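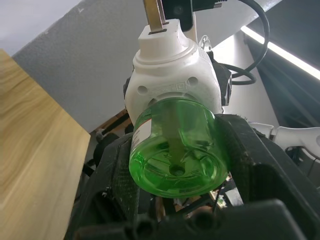 *Plug-in vaporizer with the green refill.*

August, 6:20 a.m.

Slept badly again. Woke up at two and lay there listening to the neighbor's air conditioner, then gave up and read until it got light. The heat has not let go since the start of the month. I had the bedroom window open all night and the curtain did not move once.

Walked down to the canal before breakfast. It is lower than last week. The mud shows on the Cakitz side now, with a shopping cart sticking out of it and a heron standing near the cart. I stayed until the heron left. On the way back I bought bread, a lemon, and the paper, and the bakery had already sold out of the rye.

Mosquitoes are the main subject in this building. I have four bites on my left ankle and one on the eyelid, which is swollen enough that my glasses sit crooked. The plug-in takes care of the bedroom but does little for the kitchen, where I leave the back door open in the evening. I will have to choose between air and bites until it cools off.

Worked from nine to one on the Closon job. They want the whole parts catalog retyped in the new layout, 167 pages, and they want it before the end of the month. I got through 20 pages today. The tables are slow. Half of the old part numbers have a letter at the end that is missing in the index, so I keep a separate list of those and will send it over when I have enough of them to be worth a phone call.

Lunch was tomatoes and bread with the last of the white cheese.

The man from Nikzad came in the afternoon to look at the water heater. He took the cover off, put it back on, and said the thermostat is going. The new one will be 300 with labor. I told him to go ahead. In this weather I can do with cold showers for a week, but I don't want to be calling them in November when everyone else is. He left a dirty handprint on the closet door that came off with dish soap.

Watered the balcony at seven. The basil has gone to flower and I cut it back hard. The peppers are doing well. The tomato in the blue pot has curled leaves and I moved it behind the chair, out of the west sun. Used six cans of water.

Took the bus out to Rornent after supper to return the library books, two of them late. The bus was nearly empty and the driver had every window down. There was lightning a long way off over the hills, no thunder. I waited at the stop for a while, hoping it would come this way, and then rode home.

Tomorrow: stamps, a light bulb for the hall, more coffee. Call about the eye if it is still closed up in the morning.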